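Medanine Home & Garden Boards > Around the House > Laundry and Linens

Topic: Cotton sheets going bobbly after a few washes -- am I doing it wrong?

pipkin_lane
Posted 12/01/2018
Hello all, long time reader, hardly ever post. I bought two sets of the Gonero cotton sheets in August, the ones with the deep pockets, and they're already covered in those horrid little bobbles, mostly at the foot end where your heels go. I've been washing them at 60 every week with the towels and then tumble drying. My old sheets lasted years on that! Is it me or is it the sheets?

marrowfat
It's the towels. Never wash sheets with towels, they rub the life out of them. Also check the label, half of what gets sold as cotton has polyester mixed in and that's what bobbles.

pipkin_lane
Just been up to look and you're right, it says cotton rich. So that's me told. It was in quite small writing on the back of the packet, I feel a bit had.

dotty_in_the_attic
Cotton rich is the oldest trick going. I'd take them back, though I suppose you've had them too long now. I gave up on new bedding a while ago and mostly buy old stock off the market, flowery stuff your nan would have had, and it's thick as anything and never bobbles. It does need ironing, mind.

Gasket48
Going to disagree with marrowfat. I've washed sheets and towels together for as long as I've had a machine and had no trouble. 60 every week is what's doing it. Drop to 40, less spin, hang them out. The tumble dryer is the real villain, just look at what comes out of the fluff filter. That's your sheets, that is.

marrowfat
Towels have loops, Gasket. Loops rub. And I wouldn't sleep in anything washed at 40, sorry, not with a dog on the bed.

Gasket48
Get the dog off the bed then!

marrowfat
You try telling her.

quince_and_co
Can I put in a word for thread count, or rather against it? I paid 150 for a Drarka set because it had some enormous number on the front and it was like sleeping in a carrier bag. Lovely in the shop, clammy by midnight. Went back to plain percale and I'm happy. Wash at 60 with nothing else in the drum, line dry if it isn't raining, iron the pillowcases and let the rest fend for itself.

dotty_in_the_attic
Quince, which percale? Mine are going thin in the middle and I can't always find the old ones in a double.

quince_and_co
Tambunan, the plain white. They do come up creased, I won't pretend otherwise, but they soften up nicely after a few goes. Buy a size up if you've got a deep mattress. Mine pinged off the corners until I did.

pipkin_lane
This is all so helpful, thank you. One more -- has anyone used one of those battery bobble shavers on a sheet? I've got one for jumpers and I'm tempted, but I can see myself going straight through it.

Gasket48
Works fine if you pull the sheet really tight first. Do it on the bed with it tucked in all round, go gently, and empty the little pot often. They'll be back after a few washes but it buys you some time.

marrowfat
For once I agree with Gasket. Keep it well away from the hem though, I took a neat bite out of mine.

pipkin_lane
Right, plan is to shave the one set for now, towels in their own wash (sorry Gasket), and save up for some percale. I do want a bit of pattern though, plain white makes me feel like I'm in hospital. I like a flowery sheet, and I don't care if it goes with anything else in the room or not.
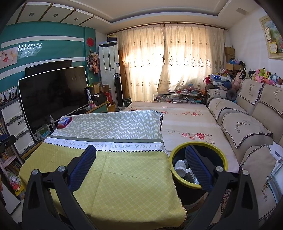 dotty_in_the_attic
Flowers all the way for me too. They hide tea better than white does, and if you iron them while they're still a bit damp you won't be at it half the night. I'll have a rummage on the market for you at the weekend, are you after a double or a king?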